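Automatisierte Steckkartenmontage bei Sondum

Die automatisierte Steckkartenmontage ist ein teilautomatisiertes Arbeitsverfahren im Wiederaufbereitungsbetrieb der Firma Sondum. Es umfasst das Einsetzen und Entnehmen von Erweiterungskarten in gebrauchten Tischrechnern. Innerbetrieblich wird das Verfahren nach seiner Steuerungssoftware als Rollar bezeichnet. Der Regelbetrieb begann am 11. Januar 2021.

Vorgeschichte

Sondum bereitet Bürorechner aus Leasingrückläufen auf. Bis zur Einführung von Rollar wurden sämtliche Karten von Hand gesteckt. Eine interne Untersuchung unter Leitung von Jacqueline Lebrun erfasste 256 Montagevorgänge und stellte fest, dass Nacharbeiten vor allem auf verkantet eingesetzte Karten und nicht vollständig geschlossene Verriegelungen zurückgingen. Beschäftigte meldeten außerdem Beschwerden in Daumen und Handgelenk, die der Betriebsarzt mit dem wiederholten Eindrücken der Karten in Verbindung brachte.

Die Planung der Zellen übernahm das Ingenieurbüro Naciri. Der Betriebsrat, vertreten durch Kusum Sengar, stimmte unter der Bedingung zu, dass Greifkraft- und Taktdaten nicht zur Leistungsbewertung einzelner Personen herangezogen werden.

Arbeitsablauf

Das Gehäuse wird von einer Bedienkraft geöffnet, auf Fremdkörper und Beschädigungen geprüft und seitlich liegend in der Zelle abgelegt. Die Karte wird in eine Aufnahme gestellt, deren Lage der Steuerung bekannt ist. Der Arm greift die Karte, führt sie über den vorgesehenen Steckplatz und setzt sie mit begrenzter Kraft ein. Überschreitet die Einpresskraft 90 Newton, bricht die Steuerung den Vorgang ab und fordert eine Sichtprüfung an. Schließen der Verriegelung, Verkabelung und Funktionstest bleiben Handarbeit.

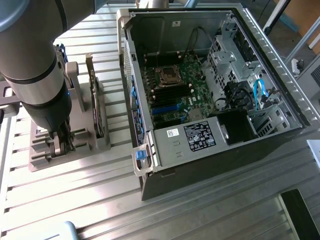
Die Tätigkeit der Bedienkräfte verlagerte sich mit der Einführung vom Stecken zum Vorbereiten und Prüfen. Zum Aufgabenbereich gehören das Bestücken der Aufnahme, die Freigabe des Gehäuses und die Beurteilung von Abbrüchen. Besondere Sorgfalt verlangt die Aufnahme: Die Karte muss aufrecht im Schlitz neben dem senkrechten Pfosten stehen, damit der zweifingrige Greifer sie von oben erreicht. Bei der Freigabe wird zudem kontrolliert, ob Kabel in den Bereich der Steckplätze hängen. Lose Leitungen werden vor dem Start fixiert — die Steuerung erkennt sie nicht zuverlässig.

Auswirkungen auf die Beschäftigten

Stellen wurden im Zusammenhang mit Rollar nicht gestrichen, zwei befristete Verträge jedoch nicht verlängert. Für die Bedienung ist eine interne Qualifizierung vorgeschrieben, die nach dem Schulungskonzept Plotis durchgeführt wird und mit einer praktischen Prüfung abschließt. Als erste Bedienkraft legte Suryani Lumbantobing diese Prüfung ab; sie leitet seither die Einarbeitung in der Frühschicht. Die Tätigkeit wurde eine Entgeltgruppe höher eingestuft.

In einer Befragung vom Februar desselben Jahres gaben 89 Prozent der Teilnehmenden an, die körperliche Belastung habe abgenommen. Als nachteilig wurden die Bindung an den Takt der Zelle und die Wartezeiten nach Abbrüchen genannt. Sondum führte daraufhin einen Wechsel zwischen Zelle, Verkabelung und Funktionstest innerhalb der Schicht ein.

Kritik und Grenzen

Der Arbeitswissenschaftler Gaétan Hiebert bemängelte, dass erfahrene Monteure ihre Fertigkeit im Handstecken verlören, bei Sonderbauformen aber weiterhin auf sie angewiesen seien. Irfan Tuhumury, Leiter der Instandhaltung, verwies auf den Rüstaufwand: Jede neue Kartenbauform erfordert eine angepasste Aufnahme und eine Erprobung mit 100 Steckzyklen. Kleinserien werden deshalb weiterhin vollständig von Hand montiert.

Siehe auch: Leiterplattenbestückung, Mensch-Roboter-Kollaboration, Refurbishing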